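Home News Newsletter Events Contact

Last updated 8 March 2019

Can it do the bottles yet?
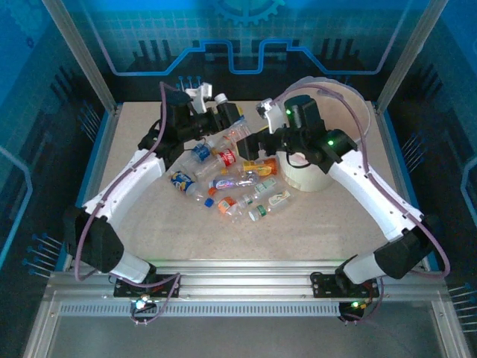 Sorting empties is a useful test for a household or shop-floor machine. The task is dull, a person learns it in under a minute, and the parts cost nothing. It is also harder than it sounds. An empty drink bottle weighs very little, rolls when nudged, dents when squeezed and is transparent over much of its surface, so depth sensors tend to see through it or see glare. In a loose pile each of these faults makes the others worse.

Two-arm stations are now the common layout for this sort of work: both arms on one rail, reaching over a shared bench, each with its own gripper. The second arm earns its place when a bottle has to be turned around or passed across. It also doubles the wiring, adds a calibration step and creates a shared zone in the centre where the arms can collide. Most control software deals with that zone by letting one arm in at a time, and at that point the second arm spends much of its life waiting.

Zollov ran a bench trial of this type last August and circulated the results to members. In 30 attempts at picking a single bottle from a pile and releasing it in the right place, the station completed 29 when the bottle lay clear of its neighbours. With bottles touching or overlapping, it completed 13 of 30. The failures were mostly of one kind — the fingers closed on the target and pushed the next bottle out of reach. Crushed bottles were left out of the trial, a pity, as anyone who has emptied a recycling tub will confirm.

Zidex has taken a different line and slows the approach over the last few centimetres, with a light first touch to settle the pile before the grip. Their note claims fewer lost bottles and gives no cycle time. We have asked for one. A method that takes five times as long as a pair of hands may still be acceptable overnight in a depot. It is a poor fit for a café or a kitchen, where the tub is in the way until it is empty.

Labels are a separate matter. Reading a bright printed label is largely solved under fixed lighting. Deciding what to do with a bottle whose label faces the bench is less so, and a sorter that relies on colour will need to roll the bottle over and look again. Caps are worse. Gripping a bottle by the neck and unscrewing the cap takes both arms, decent torque sensing and a wall thickness that modern bottles no longer have.

Our view for the present: a fixed bench, known bottle types and patient supervision, yes. A mixed tub tipped out at home, no. Members considering a purchase should ask the supplier for results on touching bottles, uncut, with every missed grasp counted.

Recent items

Gostum gripper pads: wear after one season
Folding tea towels, second attempt
Sampaio bench controller: firmware notes
Dishwasher loading and the cutlery problem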